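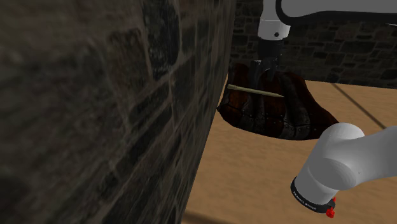

1/ Dungeon week in robotics club
Okay so our sim arm has a new home, and it's all dark stone walls and a sandy floor. Ifor Rowlands built the room and I'm a little obsessed. The task is called Dundwood: get the gripper onto the pale stick, lift it, don't touch anything else.

2/ The hard part is that big dark thing with the metal bands right behind the stick. Black gripper, nearly black background - I keep losing the fingertips on my own screen! I've started nudging down in tiny steps and squinting.

3/ Rules for the Josance round, for everyone who asked: 2 people per team, 200 tries in the sim, best 100 count. Bump the wall and that try is a zero. (Yes, even a tiny bump. I asked. Twice.)

4/ My first plan was to grab the thick end. Bad plan, it's way too close to the left wall. Now I'm aiming farther along the shaft and coming straight down, and I like my odds a lot better.

5/ Still fighting with the wrist angle though. If anybody from the Umcombe club has a setting they like, please send it over, I'll trade you my camera notes.

6/ We get the lab until 5 tomorrow and I'm bringing pretzels. Ifor says he might add torches to the room - please, please add torches.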